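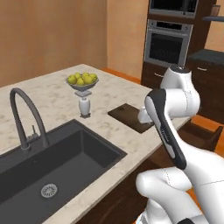
Kitchen island with marble-look countertop, fruit bowl and cutting board.

Skorik Community Kitchen: Progress Report
Prepared by Aoi Chiba for Rizwan Gondal, Mukier Fund
12/07/2024

Work on the hall kitchen is behind where we wanted it but within budget. The old cupboards are out and the plumber has finished the rough-in for both sinks. He found a cracked waste pipe under the floor, and replacing it cost us eight days and $2000, which came out of contingency.

The tiler is booked next. The range hood from Sirasis has been ordered and paid for. Their delivery date has moved once already, so I ring them every week.

Programs have kept going in the meantime. The seniors' lunch is running out of the Min Street church and numbers have held up. The after-school cooking group lost its room and is on hold. Seven families have asked to be told when it starts again.

Three items are still open:
Council sign-off on the grease trap. The form is lodged.
Colour for the splashback. We need your answer on this before the tiler starts.
A second quote for the fridge.

We now expect to hand over in December. The next payment request will come with the plumber's and electrician's invoices attached.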